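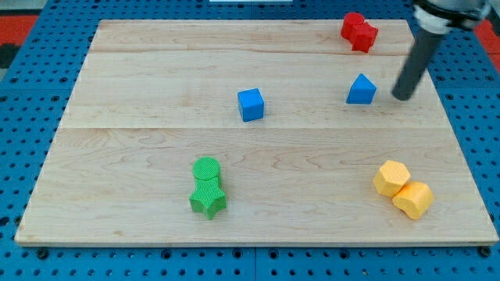 Joltton Toy Library, minutes of the monthly meeting, Mar 24, 2025

Present were five members. Two sent apologies. The last minutes were accepted with no change.

1. Coloured blocks. We discussed the small blocks and the maple board. It was agreed to keep the board together with the blocks, and to lend them as one set. The deposit stays at 20.

2. Storage. The shelf from Iwasaki is full. A second shelf can cost up to 500. One member will ask for a price before the next meeting.

3. Labels. We still have 50 labels from October. They must be used first.

4. Money. The balance is 357 after the rent was paid.

5. Other matters. The Bundisine puzzles were returned late again. A reminder will be sent.

The meeting was closed at half past eight.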